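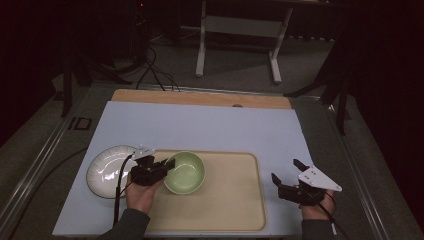

Left gripper stops closing partway through a session – what am I missing?

Posted by turkwood_bench

I've been chasing a fault in a pair of hand-held grippers for two weeks now and I'm about ready to ask anybody who will listen. The job is table setting, nothing fancy: bowl onto the tray, tray moved over, plate put where it belongs, reset and go again. The left hand does the bowl, and you can see how near the gripper has to come to that green one, with the cable running down past the plate toward me. The right unit does its share of the work and has never given me a bit of trouble. The left one behaves beautifully for a while and then the finger width reading freezes. My hand squeezes, the fingers close, and the recording says they're still wide open.

The sad part is that I didn't catch it right away. I recorded 126 runs on a Friday and felt very pleased with myself, and when I played them back on Monday 30 of them had a flat line for the left hand somewhere in the middle. When we replayed one of those on the arm at our place (slowly, thank goodness, with my palm on the stop button), it came down over a bowl with its fingers open, never closed them, and carried on across the table as if it were holding something. No harm done, but it gave me a turn.

What I've tried so far: new firmware on both units, a fresh calibration, a different port on the computer, and wiping down the finger rails. The freeze comes back every time, usually after lunch, and usually when I'm reaching for the far side of the board. Both units came from Pronport and they're the same age. Has anyone had this? I'd dearly like to keep the good runs if they can be trusted.

canidance_repairs

Oh, I feel for you, I lost most of a September to this very thing. Look at the cable before you look at anything else. When a reading freezes on one value and doesn't jump around, that usually means the software has stopped hearing from the sensor and is politely repeating the last number it got. The reaching part of your story is what makes me suspicious. Every time you stretch out, you take up the slack, and all of that pull lands on the connector.

Try this with the recorder running and nothing on the table you care about. Hold the gripper still, open and close the fingers steadily, and with your other hand wiggle the cable right where it goes into the body – gently, just a small bend each way. Then do the same at the computer end. If the line goes flat during a wiggle, you've found it. Swap the left and right cables afterward and do it again. If the trouble moves to the right hand, it's the cable, and if it stays put, it's the socket on the gripper, which is a fiddlier repair but still a kitchen table job.

Whichever it is, tie the new cable to your forearm with a soft strap and leave a loop at the wrist. Mine went 3000 cycles after that before I even thought about it again.

And please don't replay any more of that Friday batch on the arm until you've sorted it. Have your software throw out any run where the reading hasn't changed at all while the hand is moving through a grasp. The others are probably fine, but I'd look through them by eye first.

Van den Broek Workshop

Could be heat. Ours did it in the afternoons too. Put a fan on it.

turkwood_bench

Thank you both! I did the wiggle test this evening and the line went flat on the second bend, right at the gripper end. I swapped the cables and the fault went over to the right hand with it, so I've ordered two new ones and a packet of straps. I did try the fan as well, for what it's worth, and it made no difference except that my notes ended up on the floor. The Friday runs are set aside in their own folder and I'll go through them once the new cable is in.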